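# Kokier Hand Tracking Kit: Demonstration Visits

The Kokier kit records how people use their hands during ordinary household work, so that the same tasks can later be taught to robot arms. It is supplied by Zetier and is available for purchase or for hire by the month. Before placing an order, customers may attend a demonstration visit at the Nulora workshop and see the equipment in use.

## What a visit covers

Each visit lasts one morning. Guests receive a short introduction and then move to the work area, where trained operators carry out household tasks while wearing the kit. Washing up is on every program. Sinks are difficult for tracking systems: the hands turn often, and the work is partly hidden by the basin. Guests are welcome to stand close to the operators, provided that they do not touch the cables.

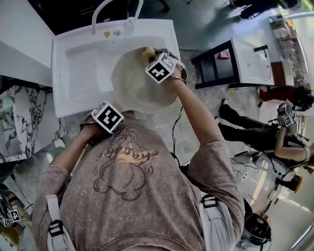
*Washing a bowl at the utility sink, with a marker cube on each hand or wrist.*

Operators wear a shoulder harness and patterned marker cubes. The straps adjust at the buckles and may be worn over everyday clothing, including heavy sweatshirts. Guests who wish to try the kit will be fitted by a member of staff and may choose a task from the day's list. Please allow extra time for fitting if you intend to take part.

Khải Lục leads the technical session at the end of the morning. It deals with calibration, the replacement of worn cubes, and the format in which recordings are delivered. Questions about the Giáp software package should be sent in advance, as answers may require a look at your existing setup.

## Kit details

- **Order number:** 114
- **Standard hire:** $800 per month
- **Hire with Giáp software:** $900 per month
- **Deposit:** $200, returned after inspection
- **Supplied with:** harness, marker cubes, wrist straps, cables, printed guide

## Booking

Visits are free of charge and must be reserved through the Zetier sales office. Groups from schools and colleges are accepted with a teacher present. No visits are held in July, when the workshop closes for maintenance. Flat shoes are required in the work area. Visitors may take photographs with the consent of the operators.

Prices valid from 2018-09-22.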